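Prirkstead Village Hall users group — notes of August meeting

Started 7.10pm. Nine present, apologies from Barnthorpe side as usual. Last minutes agreed, one correction: the Fedberg coach is 424 pounds, not 442.

Roof. Second quote in from Sowa, 2,903 all in. First one was higher but included the guttering. Agreed to ask Sowa if guttering can be added and what for. We have 2,000 set aside so shortfall either way. Grant form goes in before the end of the month — secretary to do.

Fedberg outing. 2 seats left. Pick up outside the hall 8.30am, not the bus stop. Packed lunch or cafe, up to people. No refunds after the list closes.

Kitchen. Urn leaking again. Agreed not to mend it a third time. Somebody to look at prices for a new one, and check teh plug fits behind the hatch.

Craft table. Brown paper to go down before any glue or paint comes out, all groups please.
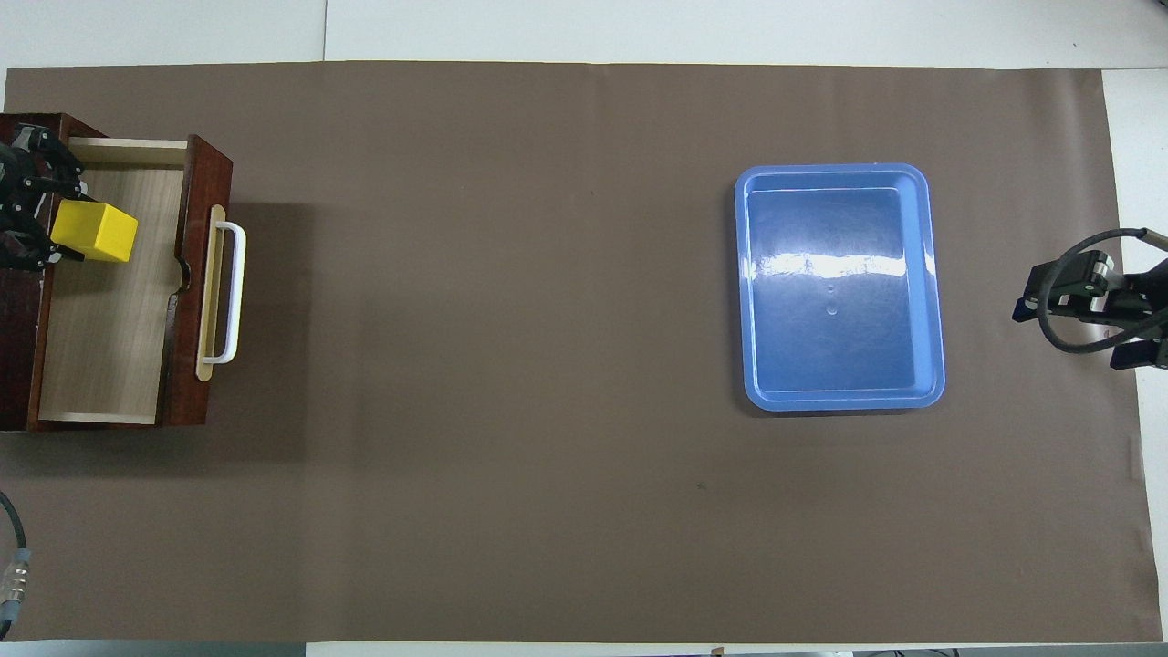

Brown paper on the white table, small wooden drawer cabinet at the left.

Parking. Complaints again about cars over the Barnthorpe Lane gate on dance nights. Sign to be moved nearer the road. Chair will have a word with the dance group first — no need for letters yet.

Bookings. Autumn diary nearly full. Mornings still free apart from toddlers. Key safe code changes at end of month, secretary will ring round.

AOB. Piano wants tuning. Left till after the roof is setled.

Closed 8.25pm. Next meeting same time, small room.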